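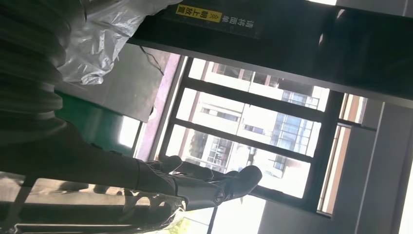 Dilleck has moved its small-parcel packing into a single room on the upper floor of its Brastness warehouse, ending an arrangement that had orders packed on one level and labeled on another. The company said the change took effect on July 1, 2023, after planning that began in April. The new room has a large window divided into panes, and workers have daylight at the tables for much of the shift. Signs from the old labeling area came along with the equipment. One of them, in Chinese, has white characters on a dark panel and a yellow label beside them, and tells packers to place the waybill face up.

3 min read

The waybill rule is an old one at Dilleck, but it was often missed when parcels changed floors. A mailer that reached the scanner with its label underneath had to be pulled off the line and turned by hand. In the last full week of the old layout, 195 parcels were pulled for that reason, according to the company.

"Most of those were fine when they left the table," said Nyokabi Lyimo, who manages outbound orders at Brastness. "They got flipped in the totes on the way down. Now they go from the table to the belt and there is no tote."

The room handles soft goods and other light items that ship in plastic mailers. Boxed orders are still packed on the ground floor and are not part of the change. Dilleck said 753 mailers went out on the first day, a little under the daily target, and that it expects the pace to pick up as crews get used to the shorter route.

Each packing station pairs a dark-green work table with a bright green conveyor belt. A dark gray pad covers the middle of the table, where the mailer is laid flat while it is checked. Lyimo said the pads were added at the request of packers, who found that thin mailers slid on the bare tabletop.
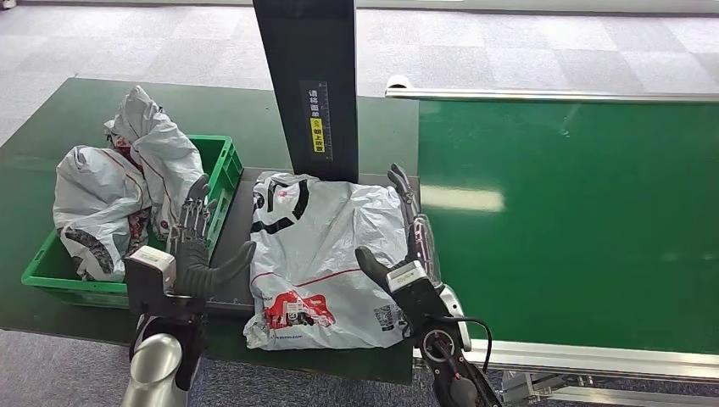
A white mailer on the pad at one of the Brastness packing stations, with the conveyor at right.

The tables and belts were supplied by Kokkinos, which also refitted the wiring in the room. Mailers come from Zudano under a contract that was renewed this spring. Neither cost was disclosed.

Crews work in teams of six, and four teams rotate through the room. Team leads have asked for a second shelf for empty bags — the present one has to be restocked in the middle of a shift — and Lyimo said that request has been approved.

There were some complaints in the first days. The afternoon sun comes in low across the tables and can make the fine print on a mailer hard to read. Blinds are on order. Until they are fitted, the stations closest to the glass will be used in the morning only.

No jobs were cut in the move, the company said. Staff from the former labeling area were given places on the packing teams or moved to returns, which has taken over their old space on the ground floor. Pickup times for carriers have not changed, and customers do not need to do anything about orders already placed.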